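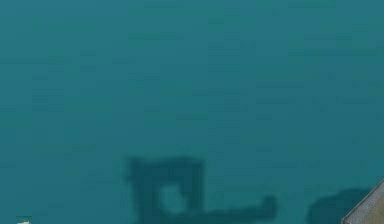 Ticket: Room-turn arm, training module freezes at step 4
Opened by: Loan Ung, Housekeeping, Jastmont
Assigned to: Kamran Kiani, Gorkar support
Opened: Fri 17 May
Priority: Low (I picked High, it was changed)

Loan Ung
The training module in Gilani froze again during the morning session. We get through login, pick a room, pick a bed, and at step 4 ("confirm workspace is clear") the Next button goes grey and stays grey. The arm sits there over the bed. So do we. I have 15 room attendants to certify on this before the real one is switched on, and so far I have certified the kettle.

Kamran Kiani
Hi Loan, thanks for reaching out. Have you tried logging out and back in?

Loan Ung
Yes. Also the laptop off and on, the other laptop, and Bianka's laptop, which she'd like back.

Kamran Kiani
Thanks for confirming. Which version is shown in the bottom corner of the login page? Could you also tell me whether it freezes for every trainee or only for certain accounts?

Bianka Pap
Jumping in from the floor. Version is 40. It's every account except Yolanda's, and she's a supervisor. Supervisors get a Skip button at step 4. The rest of us get to stand there and reflect on our choices.
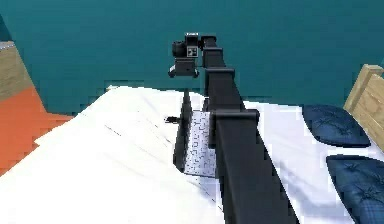 Loan Ung
My real worry is the roster. Head office has already cut the turn time per room by 10 minutes on the strength of the arm, and the arm hasn't done a room yet. People are being asked to hit the new number by hand while also finding time to do the training. Anyway, I went back through step 4 with Bianka to see what "clear" might mean to a computer. There's a flat white speckled thing lying on the duvet right under the arm, and some sort of thin black panel standing up beside it. Any attendant would take one look at that bed and say it isn't clear. Could the module be agreeing with us?

Kamran Kiani
That's a useful observation. Step 4 does run a clearance check on the bed surface. If it finds an item, it should show a message asking the trainee to report it. Do you see a message?

Bianka Pap
No message. Just grey.

Kamran Kiani
I can reproduce it here. The message is being sent to the supervisor view only. I've passed this to Zdeňka Krajčí in our Bolonberg office.

Yolanda Nina
Supervisor here. I have 40-odd of these messages. I thought they were advertising.

Zdeňka Krajčí
Found it. The trainee role was never given permission to report an item, so the program waits for a report that can't be made. I have added the permission. Please log out, log in, and select Report Item at step 4. The Next button should come back.

Loan Ung
It came back. Bianka is through to step 5 and has been told she folds the duvet incorrectly. She's been doing this since before the building had a lift.

For the record, I'd like attendants to keep that Report button when the real arm arrives. They're the ones in the room. If it only pings Yolanda, someone will be standing beside a stopped machine losing their 10 minutes.

Zdeňka Krajčí
Agreed, and it should have been that way from the start. I'll put it in the change request. The turn time is not something I can edit.

Loan Ung
Pity. Who do I open that ticket with?

Status: Resolved (system)
Status: Reopened (L. Ung)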